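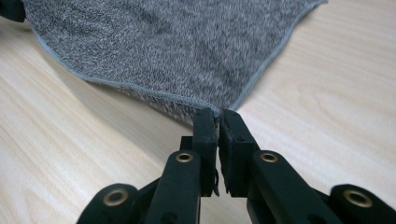
Care of Household Towels
Harkmont Residence Services: Household Guidance
Updated Nov 23, 2025

Residents are asked to follow the guidance below when washing and storing bath, hand and kitchen towels. It applies to personal towels as well as to those issued with furnished apartments.

Before first use

Wash new towels once before use, separately from other laundry. Many are sold with a finish that makes them feel soft in the store but keeps them from taking up water. Dark colors may release dye for the first few washes and should be kept apart from whites.

Washing

Bath towels should be washed after three or four uses, and kitchen towels daily if they have been in contact with raw food. Fill the drum no more than two-thirds full. Use the amount of detergent given on the package for the load size, or slightly less where the water is soft. The machines in the Guillot Building laundry room dispense detergent automatically, and no more should be added by hand.

Fabric softener is not recommended. It coats the loops of the fabric and reduces absorbency over time. Towels that have become stiff may be washed with one cup of white vinegar and no detergent, followed by a second cycle with detergent only. Vinegar must never be combined with chlorine bleach, as the mixture gives off a harmful gas.

Drying

Shake each towel firmly before it goes into the dryer or onto the line. Tumble dry on medium heat and remove promptly. Clean the lint screen after every load. Towels dried on a rack should hang in a single layer with space between them; a towel folded over itself dries slowly and may develop an odor.

Pulled loops and worn hems

A pulled loop may be trimmed level with small scissors. It should not be tugged. Hems that have begun to open can be closed with a straight machine stitch in matching thread. Sewing kits may be borrowed from the Erilov Street office during opening hours.

Storage

Store towels only when fully dry, in a cupboard with some air movement. Place clean towels at the bottom of the stack so that all are used in turn.

Replacement

Issued towels that are torn or badly thinned may be exchanged at the office. Worn cotton towels in clean condition may be left in the textile bin on the ground floor, which has accepted them since October. Bath mats with rubber backing are not accepted.

For questions concerning laundry machines, call extension 29.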